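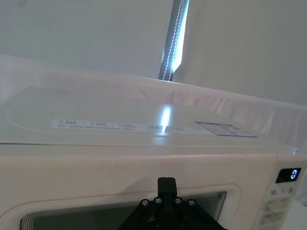
2 min read · 437 views

Wrist camera washes out on top of a shiny microwave, how do you all deal with it?

posted by gellar_bench

Hi everybody! I've got a small arm on a bench in my spare room, two-finger gripper, little camera up at the wrist, and I'm trying to get it to open a microwave door and push the buttons. The arm part is going fine. The lighting is driving me up the wall.

The top of the microwave is glossy, and my LED strip behind it puts a long white-blue streak right down between the two stickers. The end of the long sticker just vanishes into it. I was hoping to use those stickers as landmarks so the arm could work out where the microwave is before it goes for the door (it gets nudged a little on most pulls). Some runs it finds them, some runs it hunts for 30 seconds and gives up. I also have a sheet of translucent white plastic draped across the back, and I can't decide if it's helping or making things worse.

I saved 232 runs through May and the failures are all over the place. Do I move the light, mess with the exposure, or forget the stickers? And while I'm at it, how often do you folks check the bolts on the gripper linkage? Mine are the silver ones and I've never touched them since I built it.

Mastano_Mike_no_more

Move the light first, before you touch any setting. Your strip is standing up behind the microwave and facing the camera, so the top is acting like a mirror for it. I had the same thing with a toaster oven, and I wasted a whole Sunday on exposure before I got up and moved the lamp! Put it off to one side, up high, and bounce it off the wall if the wall is pale. Then park the arm in its starting pose and look at the live picture while you slide the lamp around. You'll see the streak crawl across the top and drop off the side. Tape a mark on the bench for the lamp once you like it.

After that, lock the exposure and the white balance. If they're on auto, the picture changes every time the gripper swings closer to something white, and black fingers against a white appliance is pretty much the worst case.

The plastic sheet I'd pull tight or take down. Soft folds catch light in a different way every time somebody bumps the table. A flat piece of matte board does the same job.

Bolts: I put a paint-pen line across each head and onto the part next to it. If the line doesn't match up anymore, it moved. Takes two seconds to look. Power off first, please, and snug them, don't crank, you're going into plastic on a lot of these builds.

quispe77

just put matte tape over the shiny part, worked for me

brelumetti

I'd let the stickers go. The print on them is tiny and you won't get anything useful from it at that distance. Stick two printed markers on the top, matte paper, well apart, and keep them out of the streak. Or use the door outline and the control panel, those have decent contrast and they're what you want to reach anyway. I wouldn't use the display as a landmark though, the digits change.

Also redo your camera-to-gripper calibration after you tighten anything up there. I skipped that once and my arm poked the door a finger's width off for a week.

gellar_bench

Thank you!! Lamp is going over to the left tonight and I'm ordering a paint pen. Will try the markers if it still hunts after that.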